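Workshop Tips: Comparing Hand-Held Grippers on a Desk or Table

Dzifa Bonsu
July 10, 2022

These notes cover swapping finger pads and cameras on a hand-held gripper and getting results you can compare from one setup to the next. They assume the tool is already assembled and the camera is recording. A workbench is fine. An ordinary table is better for pad tests, as long as the top is smooth and you wipe it first.

Fit the pads before you fit anything else. Soft ribbed pads go on with the ridges running across the direction of pull. If the ridges fan out when the fingers are open, check them again with the fingers closed. They should meet along the full length of the pad. A gap at the tip means the pad has been pushed too far back on its finger.

Tighten finger screws by hand, then a quarter turn more. Printed fingers crack at the holes if you go further. Mark each screw head with a paint pen so a loose one shows at a glance.

Clean pads with a damp cloth and let them air dry. Alcohol leaves some soft pads slick for an hour or so and spoils the first few grips of the next run. Dust does the same thing, more slowly. The Sadside pads pick up lint faster than the Gustside ones, so I keep them in a lidded tub between sessions.

Test with things from a drawer. Good test items differ in one respect at a time: two cans of the same size, one full and one empty; a marker with the cap on and the same marker with it off. Flat cards are the hardest item in my set. A pad that lifts a card off a bare tabletop will lift almost anything else its fingers can span. Approach the card low, with the fingertips touching the surface, and close slowly.

Write down failed grips as well as good ones. Over 55 card attempts the Gustside pads dropped 3, and the Sadside pads dropped 31. On cans there was no difference worth recording.

Set exposure before the first grip and lock it. Auto exposure hunts when the tool swings toward a bright window, and the fingertips go dark at the moment you want to see them. Expose for the tabletop and let the glass wash out if it has to.
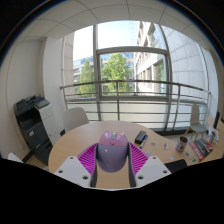
With a wide lens, keep both fingertips in view through the full stroke, open and closed. Straight edges will bow near the corners. Leave that alone while recording and correct it afterward, using one calibration file per lens. Do not share a file between two lenses of the same model.

Controllers matter less than pads at this level. The Assefa board and the Pronurance board gave the same closing force on my kitchen scale. The Assefa board starts faster - useful if you power down between items. The Pronurance board has the better connector, and I have not had a cable work loose from it since February.

Replace pads after 1000 grips or when the ridges look shiny, whichever comes first. Change both sides together, and throw the old pair out so it does not end up back in the tub.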